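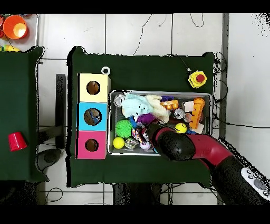

Three boxes on the left, the mixed tray on the right.

Clamer Mixed Toys, README
Last edited 22nd April

Clamer is a list of small household things that end up in the same bin, with a suggested box for each. It has 3,000 rows and 40 kinds of item. I maintain it and I still don't fully believe in it. Most tidying advice assumes that toys come in kinds. Balls go with balls, bricks with bricks, and then you find a tin can and a piece of paper and the plan is over.

What's in the folder

items.csv: one row per item, with its name, kind, feel and suggested box
boxes.csv: box colors and what each one is meant to hold
notes.txt: complaints, mostly mine
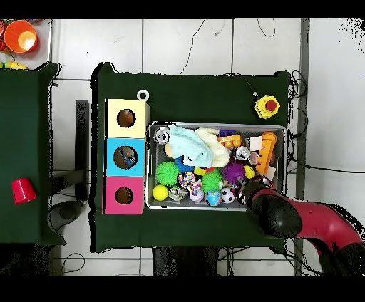

2 min read

Known problems

"Ball" is a bad kind. A tennis ball and a spiky rubber ball share a shape and very little else. The old Prosumach list put both under "ball, small" and left it there. We split them in November, and I'm not convinced the split helps anyone put things away faster.

"Soft" is worse. It covers plush toys, towels and any cloth that got swept up with them. If you want to wash the cloth and keep the plush dry, filter on the feel column and check the results by hand.

Box color means whatever boxes.csv says it means. Please don't send me theories about pink.
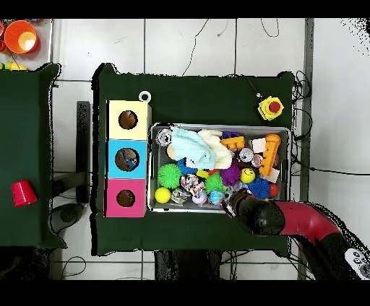 Do I need three boxes to use the list?
Two will do if you merge the hard items into one box and keep the soft ones in the other. Edit boxes.csv first, then the last column of items.csv.

Cans and wrappers

Tusau, the list we borrowed our item names from, calls these "trash" and drops them. I kept them in. A clean can is a toy in plenty of homes, and a wrapper is at least something you have to decide about. Whether they deserve a box of their own is open. The current answer is "other", and I don't like it.
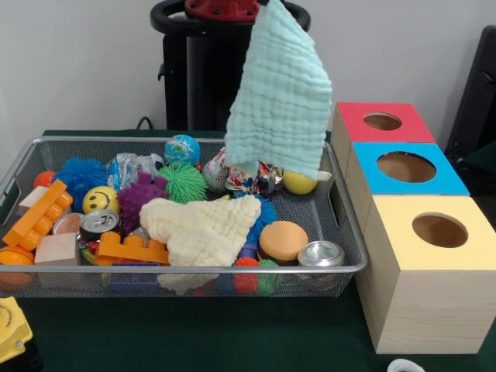
Mesh basket with spiky balls, orange bricks, cans and a green muslin cloth.

Changes

Kettani's spelling fixes are merged. Duplicate rows for "brick" and "building brick" are still there. Pick one and stick with it until I get to them.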